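Buying the Robot Is the Cheap Part
Handout 6: Planning and budgeting for equipment
Updated November
By the course instructor

Most of you have now handed in a first equipment budget, and most of those budgets have one line in them. The line says "robot." It's a good line, clearly written, and it will get you through the first four minutes of a meeting with whoever holds the money. The rest of this handout is for minute five.

Read it before Thursday. Bring your one-line budget back with you; we'll be adding to it.

1. What the quote covers

A quote is a list of things the seller has agreed to put in a crate. Read it as a list of things that are missing from the crate and you'll get more out of it. For this unit we're using the Bernwood case: a mid-sized office furniture supplier wants a two-arm machine with fingered hands to do tidying and resetting work in its showroom after hours. Bernwood has collected two quotes, one from Sasaki and one from Pamov. (Both are in the case packet. So is a third from Curkgate, who answered every question with a brochure.)

The Sasaki quote is the higher of the two. It includes the arms, the hands, the controller, a wrist camera for each side and two days of setup. The Pamov quote is lower and includes the arms. Hands are listed under "options," in the same way that wheels might be listed as an option on a bus.

Before comparing totals, put both quotes into the same shape. Make one row for each thing the machine needs in order to do a single useful task on an ordinary evening. If a quote is silent on a row, write "ask." Do not write zero. Zero is how Bernwood's first draft came in under budget.

2. Arms and hands are separate purchases

Treat them that way even when they arrive bolted together. An arm is a long-lived item and can sit on a multi-year schedule. A hand with jointed fingers has a lot of small parts and spends its working life bumping into things. Plan on it as you'd plan on tires.

For the case, Bernwood should carry:

- one spare hand per machine, bought at the start, at the starting price
- a parts line for fingertips and fasteners
- a cable line, which everyone deletes and everyone puts back
- somebody's hours for swapping all of the above

The hours are the item students fight me on. Your technician is already paid, you say, so the time is free. Your technician is already busy, so it isn't. The case packet gives 142 hours of upkeep in the first year. Price them at whatever your organization really pays, benefits included, and see what happens to the gap between Sasaki and Pamov.

3. The floor is equipment

Sellers demonstrate on smooth, bare, well-lit concrete. Buyers own carpet. Anything the machine has to work over, roll across or reach down to belongs in the plan, and a site survey costs less than finding out in month two.

A floor survey for this kind of work should record the surface, every outlet box and cover plate, the fixed furniture, the furniture that claims to be fixed, and everything on casters. Chairs deserve their own paragraph. They have legs that spread at ankle height, they are dark on a dark floor, and they drift. Whatever zone you mark out, a chair will take an interest in it.
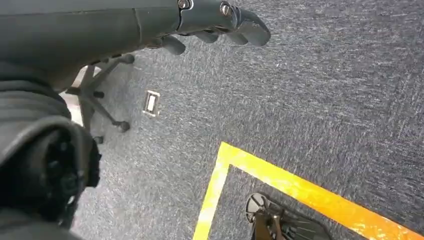
Yellow tape is the best value in the whole project, and it still needs a line. It scuffs, it lifts, and someone has to put it down again in the same place or the procedures that refer to it stop meaning anything. Bernwood should budget 120 for tape and floor marking, and name a person who owns the roll.

One reader of last term's handout wrote in to say that the advice was backward, that her shop had spent more on tape and surveys than on spare parts, and that she would sooner have bought the second hand on day one and let the machine find the outlet boxes by itself. She has a point about the hand. On the outlet boxes I'd want to see the repair bill.

Her wider complaint is worth keeping in mind, though. Planning costs money too, and it's possible to survey a project to death. A fair rule for a first machine: if the survey takes longer than the setup, stop surveying and start marking things "ask."

4. Timing the money

Equipment money comes in lumps and equipment costs come in drips. Bernwood's finance office will release the purchase amount once and then regard the matter as closed. So the first-year extras have to go into the original request, or they'll be paid for out of the coffee budget, and then you've got two problems.

Three dates to put on the plan:

Delivery. Whatever the seller says, plus 10 working days – more if the freight elevator is shared.

First useful task. The evening the machine does one real job without a visitor from the seller standing next to it. Put the last payment after this date. Sasaki will agree if asked politely. Pamov will want to talk about it.

First hand swap. Pick a date even though you can't know it. A plan with a wrong date gets corrected, and a plan with a blank gets approved.

5. Service contracts

Pamov offers a service plan at 900 a month. Read what "response" means in it. In the case packet it means that someone will reply to your email, and on that measure the plan is excellent. Sasaki's plan has fewer adjectives and includes a loaner hand. Ask both sellers the same question: if the left hand stops working on a Thursday afternoon, what is in my building on Monday, and who paid the shipping?

Write the answers down in the seller's own words and attach them to the quote. You will want them later, and the salesperson will by then be working somewhere else.

6. For class

Rebuild your one-line budget as a table with at least these rows: arms, hands, spares, cameras, controller, power and cabling, floor survey, floor marking, setup, technician hours, training, service, shipping both ways. Shipping both ways means the trip back as well.

Put the source of each number beside it. "Seller's quote" is a source. "Case packet" is a source. "Seemed reasonable" turned up eleven times in the last batch and will be returned unmarked.

Tables go in the usual folder before 9 a.m. on Thursday. If your total comes out lower than the one-line version did, please check it again before sending it to me.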